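Search the community
Type your topic and press enter

Mouse skating on a painted desktop, pad or no pad?

Jucélia Bittencourt
Hello everyone! I moved my work corner into the spare room in October and painted the old table myself, a matte pinkish beige that I'm very fond of (three coats, so please be kind). My trouble is that the mouse pad wanders. By lunch it has drifted under the laptop or gone crooked, and half the time the mouse ends up hanging over its lower edge. Should I glue it down, get a bigger one, or give up on pads?

Zuleica Bastos
Oh, please don't glue it, you'll hate yourself the next time you want to paint! Mine is a plain dark gray pad on much the same color of table, with the laptop off to the left, and it used to creep all day long.

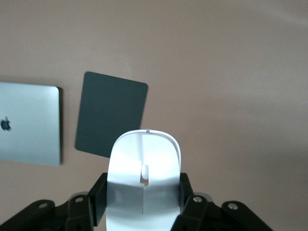 Zuleica Bastos
Home & Desk helper, 213 replies

What cured it was washing the underside with dish soap and letting it dry overnight. Dust gets into the backing and then it slides like a tea tray. Wipe the table as well, and give fresh paint plenty of time to harden first. If you still run out of room, slide the laptop over a little before you spend money on a bigger pad.

Magalhães
just get a bigger one. mine is 90 cm wide, never moves

Comments (3)

Gandus: Dish soap worked for me too, thank you Zuleica!

Mamolham: Does it matter if the pad is cloth on top?

Jucélia Bittencourt: Washed it last night, and it's drying on the rack now. Will report back.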